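From: Sylvie Beaudoin
To: trimia-users
Subject: Re: [trimia-users] Grasp planner ignores vertical handles after upgrade

Hello all, and thank you for being so patient with me. I've been meaning to answer this one properly since it landed, and then September happened, as it does.

On the original question:

> We moved from the old planner to Trimia 2 and our handle-pulling
> routine has gone very peculiar. Loop handles that stick out from
> the face are fine. Recessed ones, where the grip sits inside a
> surround, get no candidates at all, or else one candidate that
> comes in from above and would go straight through the lid. Same
> camera, same calibration, same config file as before as far as I
> can tell. Has the default changed, or have I broken something?
>
> Radulović

You haven't broken anything, so please don't go re-doing your calibration (I did mine twice before I looked in the right place, and I'd like to spare you the afternoon!). The default did change. The old planner took the whole point cloud, cropped it to the workspace box and sampled grasps on whatever was left. The new one runs a plane-removal pass first, and it's keener than it used to be. Any patch with more than 600 points that fits a plane gets thrown out as table or wall. On a recessed handle the surround and the face of the cabinet sit very nearly flush, so the pass swallows the face and quite often takes the front of the handle along with it. A loop handle stands well clear of the face and survives.

You can see it happening if you switch on the debug dump. On one of my recordings the handle region went in with 1,127 points and only 839 were left after the plane pass, and what remained was mostly the inside edges of the surround. No wonder it wanted to come in from the top, poor thing, there was hardly anything else to hold on to.

What I've done here is set plane_pass to "support_only" in the perception section, so that only the surface underneath the objects is removed. If you'd like to keep the full pass for speed, you can raise min_plane_points instead, but then you need to tune it for each camera height and I found that a dreadful faff.

The second half of your problem, the approach from above, is a separate matter. The planner now scores approach directions against gravity, which is lovely for picking things off a mat and no help at all for pulling a door. There is a field called approach_prior in the task file. Leave it out and you get the downward one. Put in "face_normal" and it will use the face the handle belongs to. Do check that the standoff is long enough for your wrist camera as well as for the fingers, as the collision model that ships with Trimia has the gripper in it but leaves the camera out. I've added mine as a plain box, a little oversized, and I'm happy to send the file to anyone who wants it.

I'd also suggest starting the arm from a pose with the fingers open and well back from the object. The Neridari driver replans from wherever it happens to be, and from a cramped start it'll give you some very odd elbows.

There's a branch on the Amorthorpe mirror with both settings changed, plus a small script which prints the point counts before and after each pass. It's rough and the comments are partly notes to myself, so do forgive those. If you try it on your own handles, I'd be very glad of the debug dumps, good or bad, particularly with pale painted metal, where my depth readings are at their patchiest.

All the best to everyone,
Sylvie

PS. I'm using the one task file for both sorts of handle, with the approach prior set per object.

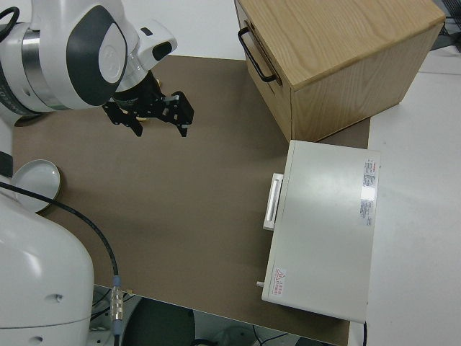

PPS. If the script complains that it can't find the perception section, you've probably got the old config layout. Move the whole block up one level, so that it sits beside the driver settings, and it should load quite happily.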